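Catching a scared stray, quick version

Don't chase. Ever. A frightened dog runs into traffic, and then you've lost it.

Sit down side-on, about a car length off. No eye contact. Toss bits of sausage short, then shorter. Can take 6 hours, so bring a coat.

Slip lead, not a collar. Loop stays loose untill the head is through. If there's a second dog, leash the calmer one first, the other usualy follows.

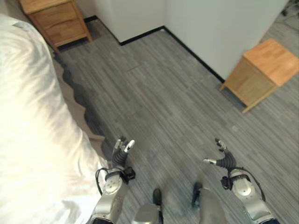

White duvet, nightstand by the wall.

First night: quiet room, door shut, water down, small meals only. Let it hide if it wants. No bath, no visitors, no kids.

Morning, get the chip scanned. Then call the shelter and ask for Ottilie Kofler, she keeps the lost dog list.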